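Sorting the Snack Table at Fladora

Rozália Bozsik has run the snack swap at Fladora for eight years, and most of her work happens at one end of a folding table. People bring in packaged snacks they bought on trips or ordered from import shops, and they trade them for something they have not tried. The swap takes place every other month in the back half of the Illés bookstore. I met her there in November, while she was getting ready for the evening.

"First you make a heap," she said. "Everyone empties their bag onto the cloth and you leave it alone until they're done. If you start putting things in rows too early, you only have to move the rows."

The tablecloth is hers. She likes a printed grid because she can line up boxes against it when she gets to the sorting. Her categories are simple: crunchy, chewy, fruit, sweet, and a corner for things she can't place. She used to sort by country and gave that up.

"We had a whole pile from one place and two packets from another, and people felt bad for the two packets," she said. "Also I was wrong a lot. I would see a word I thought I knew and it would be from somewhere else."

Reading the packets is the slow part. Bozsik does not read Chinese, and many of the snacks that come in from Zokuvska, an import grocery across the river, have no English on the front. Rizwan Ghauri does most of the translating. He took evening classes for two years and keeps a notebook of food words.

"The useful character is the one for flavor," Ghauri said. "You find that, and then you look at what comes before it. The big writing is usually the name, and the name can be anything. It's the small writing that tells you if it's spicy."

He writes the English on a paper slip and tucks it under the packet. Some 10 slips were done when I arrived, and he was looking up a word for the next one.

Fruit snacks go fastest. Hawthorn is the one people ask about, Ghauri said, and it comes as flakes, rolls, strips and sticks. Bozsik finds it too sour. Ghauri eats it with tea.

Cartoon packaging also helps. Parents come over with a child who has already picked something out by the face on the front. Bozsik would like them to check the ingredients before they trade, and a sign by the door says so.

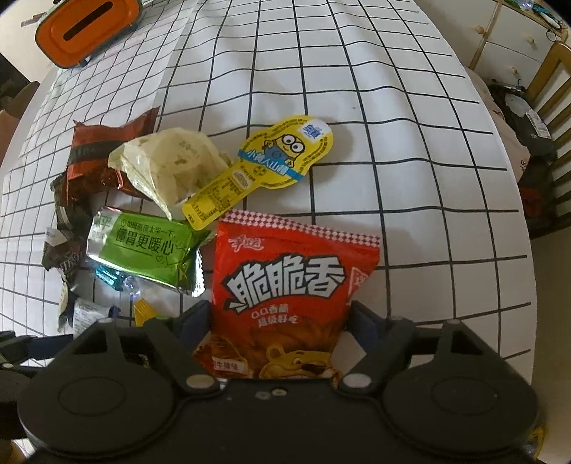
Snacks on the grid cloth, with a yellow Minion sachet of hawthorn behind the red bag.

Each person takes home as many items as they brought. Bozsik writes the totals in a ledger, and the count since the first swap stands at 1548. Opened packets are not accepted, and neither is anything past its date. Chocolate is fine in winter.

I asked what she does with the things no one picks. "They come back next time," she said. "Or Rizwan eats them."

The next swap will be in the same room – doors open at six, and trading starts when the heap is sorted.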